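Two Arms and a Box: My Term Project on the Vidden Bench Kit

Jul 28, 2018

I picked this project because I hate opening packages. That was the whole pitch I made to my advisor back in June, and she laughed and signed the form anyway, so for the rest of the term I got to play with the Vidden, a two-arm bench kit sold by a small company called Kallunard. The job I set myself was to find out if a student with okay-ish Python and no background in controls could get useful work out of it, and if our department should spend money on a second one.

The kit costs more than my car did. The quote we got was 3,000 for the arms and rail, with the cameras and the software license priced on top (the license is yearly, which I grumbled about in my notes and will grumble about again further down). For that you get both arms, the grippers, the base plates, the little driver boards and a printed manual of 197 pages. I read all of it! Well, I read all of it except the chapter on networking, and then I had a network problem in my first week, so I read that too.

Setup

Getting the arms bolted down was easy. Getting them to agree with each other on where the table is was a lot harder. Each arm has its own idea of zero, and the calibration routine walks you through one arm at a time, then the other, then both together. If you bump the rail after that you start over. I bumped the rail plenty. My partner for the setup part was Demetrius Mbeki, who has much steadier hands than I do and ended up doing most of the wiring while I typed.

The wiring is my least favorite piece of the whole product. The red and black wires that run down to the boards are thin, and I would really like something thicker with a sleeve on it. The corrugated hose is much nicer stuff, but you have to leave it enough slack for the elbow, and the manual gives you one small drawing to figure that out from.

The task

I wanted a job that truly needs two hands. Stacking blocks doesn't, and neither does sorting. Working on a taped carton does, since a box will slide all over the place if you only push on it from one side. So one arm is the holder and the other arm does the tool work. Kallunard sells an add-on called Etard that lets you drive both arms by hand from a pair of small controllers and save the motions, and that's how I did all my sessions. You feel like you're wearing oven mitts for the first hour, and then it sort of clicks and you get greedy and try things that are too fast.
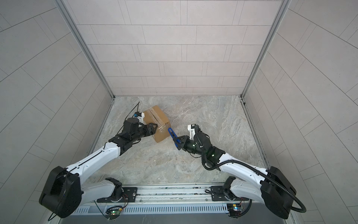 Same carton from the gripper camera:

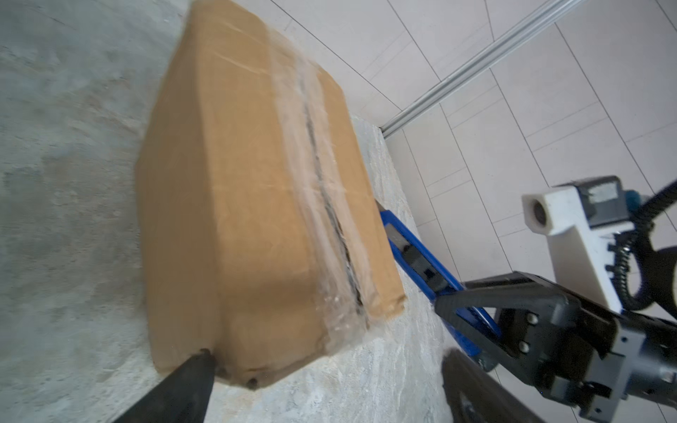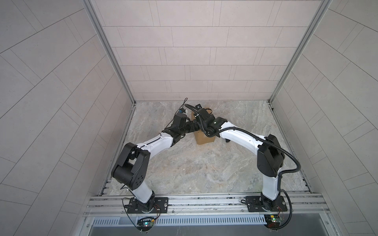 Sushil Sachdeva read my draft and wrote back that I was being too kind about the price. His view is that a department buying one of these should count the license for every year they plan to keep it, and that by the end of a normal grant the software will have cost more than I make it sound. He also thinks the Mwakyusa kit deserves a fair look before anyone signs anything, even though its arms are smaller and it ships without the hand controllers.

I think he's right about the license, and I added it to the table I gave my advisor. On the Mwakyusa I'm less sure. I only got to use one for an afternoon in another lab, and I liked how quiet it was, but the grippers felt mushy to me and I kept losing my hold on things. Maybe that was me.

What I liked

The wrist cameras! I expected to lean on the fixed camera the whole time, and I did at first, but an arm can easily get between that camera and the thing you're working on. The wrist view gets you right down next to the cardboard and shows you where a fingertip is. I'd pay extra for those again.

The grippers are also better than they look. Holding a slim hand tool at an angle is a mean thing to ask of two fingers, and I was ready to 3D print some kind of adapter. I never got around to it.

What I didn't like

The elbows are big. When both arms reach in toward the middle you have to plan where those elbows go, and the software won't warn you until you're very close. Support answers email, but slowly, and one of my questions took 10 days. And the license, again.

Would I buy it?

For a teaching lab, yes, with the wrist cameras and with 2 sets of spare fingers. For a research group that already has somebody good at building things, I'd at least price out the parts first. I'm keeping my saved motions on the department drive for next year's group, along with my calibration notes, which are messy but have the correct order of steps in them (the manual has two of them swapped).

Related reports
Cheap Force Sensing for Student Grippers
A Beginner's Notes on Camera Calibration
Line Followers, Revisited
Choosing a First Robot Arm for the Classroom

This site uses cookies to remember your settings. By continuing to browse you agree to our cookie policy. Accept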